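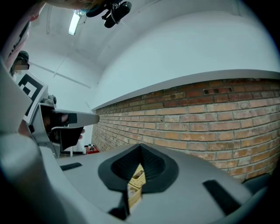 1/ Budget thread for the hand-held grippers, as promised. We have 3 months to spend the equipment line, and I want the order in before May.

2/ We work in pairs, so plan on two grippers per station. Pricing one per station is how our first draft came out short.

3/ Quotes so far, per gripper: Tinex 568, Wikström 500. The Wikström price leaves out the printed markers and the spare rubber pads. Tinex includes both.

4/ Pads are a running cost. Put them under supplies – the equipment line can't be used for refills. Mimoza Babić keeps the supplies sheet, so send her your numbers.

5/ Gloves too. Order by hand size. One box of mediums will not cover a whole crew.

6/ Trernstead quoted 1931 for a full station: two grippers, overhead camera mount, cables, setup. I asked for it broken out by item. Still waiting on the cable lengths.

7/ Cuvolier rents by the month. Fine for a trial, expensive after that. Tihomir Nikolaidis wants one month of rental first and I'm fine with it, if the rent comes off the purchase price.

8/ Check the return terms before you sign anything. Tinex takes back unopened boxes only.

9/ If you have paid for replacement fingers from any of these four, please reply with the price and how long shipping took.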